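Progress report to the Evangelista Fund
Project: Walking trail and visitor stops between Lodico and Cadstead
Prepared by: Janaka Weerakoon, project coordinator

Dear members of the Fund,

With this report I inform you of the work done on the trail in the second half of the grant period. The main result is that the path is open on its full length for hikers. The last part, from the old quarry to the Cadstead waterfall, was the most difficult for us, as the ground there is steep and the rain came early.

We have now put 185 signs along the route. Each sign gives the direction, the walking time to the next stop and the level of difficulty. Visitors told us before that the walking times on the old map were too short, so we walked every section again with families and with older people, and we corrected them. The new times are also in the printed guide.

Three of the four rest stops are finished. They have benches, a roof and a board with information on birds and plants. The fourth one, at the lake viewpoint, is not finished. The land owner asked us to move it a little to the north, and we had to request a new permit from the district. I expect the answer in February.

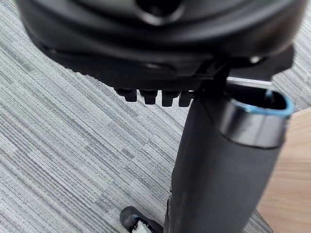

Page last changed: January 5, 2026

About the guesthouses I can report good progress. Four families in Rusteo now rent rooms to hikers, and two of them offer also a packed lunch. Before the project, a visitor who wanted to walk the full trail had to go back to Lodico by bus for the night. Now it is possible to walk for two days without using the bus. The families followed our short training in booking, food safety and simple English conversation.

The printed guide was ready in autumn. We ordered 400 copies, and most of them are already with the guesthouses, the bus station in Lodico and the museum. A second printing is not in the budget. If the Fund agrees, we would like to use for this the money that remained from the transport line.

There are also problems which I must mention. The parking place at the waterfall is too small in the high season, and cars stand on the grass along the road. We spoke with the municipality of Cadstead and they promised to look for another place, but we have no written decision. The footbridge below Rusteo needs new handrails on one side. It is safe to cross, but I would prefer to repair it before the spring visitors come.

For the next period we plan to finish the lake stop, repair the handrails and add the trail to the regional bus timetable. The financial table will be sent separately by our accountant.

With kind regards,
Janaka Weerakoon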